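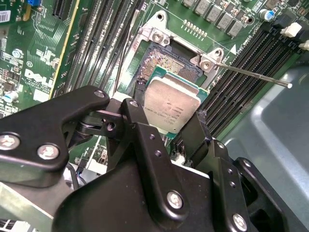
Teleoperated CPU seating: chip arrives tilted at the socket, how to demonstrate the last few millimetres?

Posted by Tetine
May 16, 2025
Tags: teleoperation, demonstrations, insertion, wrist camera

We are collecting remote-control demonstrations of a processor swap on a Dell server board. The arm has a two-finger gripper with flat plate fingers and a small wrist camera. The operator picks up the chip, brings it over the open LGA socket, lowers it and lets go. Closing the load plate is a separate task and already works well enough.

The trouble is at the end of the approach. The fingers close on the two sides of the chip, and the leading edge tends to dip towards the socket. From the wrist view I can see the socket frame and the open load plate quite well, but the fingers and the chip itself hide the near edge of the socket. Operators therefore hover, make a lot of small corrections, and release at slightly different heights.

I have 156 demonstrations so far. I went through the logs and 71 of them have a pause of more than four seconds just above the socket. A policy trained on the full set copies the pause very faithfully and sometimes never comes out of it.

What I have tried:
- slowing the hand controller down to a quarter scale near the board
- asking operators to do a straight vertical descent
- dropping the longest demonstrations (it made little difference)

The board is a scrap one, so bent pins are a nuisance and no worse. I would like to know whether to fix the grasp, the view or the way the demonstrations are recorded. I would also like to know whether guiding the arm by hand would be better than remote control for this step.

Volodymyr Ivanyshyn

Fix the grasp first. The other two will be easier to judge afterwards.

A thin part held by two flat plates can rotate about the line between the contact points. If one finger is near a corner and the other is further along the opposite side, that line runs diagonally across the chip and it will tip about it. No amount of care in the descent will remove this. Check three things at pick-up:

1. Both contacts should be opposite each other and on the middle of the side.
2. The fingers should bear on the edge of the chip at the same height. A millimetre of difference between the two plates is enough to give a visible tilt.
3. The chip should be presented in a fixture that holds it level and leaves clearance for the fingers. If operators are picking it off a flat bench, they will get a different grasp each time.

A thin layer of silicone on the inside of each finger also helps. Keep it clear of the contact side of the chip.

On the view, I would add a fixed camera looking in low from the side, so that the gap between chip and socket is visible. Show it to the operator and record it as an input. If the operator uses a view that the policy never gets, the policy is being asked to copy decisions it has no means of making.

On the pauses, cut them in processing. Remove any stretch where the commanded motion is below a threshold and the gripper state does not change, but keep a few frames before the release. We did this on a connector job at Flanadance and went from 2,101 seconds of recording to something considerably shorter, with no loss in placement. Dropping whole demonstrations throws away good approaches along with the bad endings.

Guiding by hand: I would not, for this step. You get a better feel for contact, but your hands will be in the camera view, and the arm's own friction hides the small forces you care about. If you do try it, record the path by hand and then replay it to capture the images.

One more point about release height. Write it down as a rule and have the operators practise it. Lower until the chip is level and supported, open the fingers slowly, then retreat straight up. Never press down with the fingers and never slide the chip sideways to find the position. An LGA socket does not forgive sideways movement, and the policy will learn the slide if it is in the data.

Major

Agree with the above about the side camera. Also check the release lever and the load plate before every run. If they are not in the same place each time the policy may clip one on the way in. We put a mark on the bench for the chassis and reset to that.

I would record 51 clean ones with the new grasp and train on only those before doing anything clever with the old set.

Privari

Have you tried a suction cup? Much simpler for chips.

Tetine

Suction is ruled out, as the same gripper has to work the lever afterwards. I have started on a level pick-up fixture and ordered a second camera. The old demonstrations stay in a separate folder until I have retrained on the new ones. I will post the placement figures here when I have them.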